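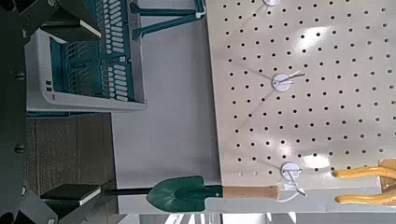

Ticket 307 — Tool wall, potting room, Bakow community garden
Opened by: Nisreen Ghanem
Assigned to: Florante Lumbao
Status: open, waiting on parts

Hooks on the pegboard keep working loose. When a tool is lifted off, the hook tips forward and sometimes comes out with it. The hand shovel with the green blade and wooden handle has the worst of it, so for now it goes on the shelf and not on a hook. The hooks are the white ones with the round base plate. Please don't tape them, the tape leaves a mark on the board.

Florante, Saturday
Pulled one hook and checked the back. The peg is a bit thin for the hole and has some play in it. Pushed it in hard and hung the shovel. Held until I bumped the shelf, then it sagged again. Swapped it with a hook from the top row, same result, so I don't think it's one bad hook.

Lungile Khumalo
Are these the Vanley ones or the Mazurek ones? We ordered both last spring and they got mixed in the same tub.

Florante
Can't tell, no name on them. The packet in the drawer says Mazurek and gives a 4 mm peg. I'll measure the holes next time I'm in.

Nisreen
Also noticed the board moves when you pull on it. Could be the screws on the left side.

Florante
Checked. Two screws were loose on the left, tightened both. Board is solid now. Hooks are a little better but still tip if you lift at an angle. Straight up is fine.

Lungile
Asked Gutico for the locking kind — 90 cents each. Ordered enough for the hand tools. Leave the shovel on the shelf until they're in.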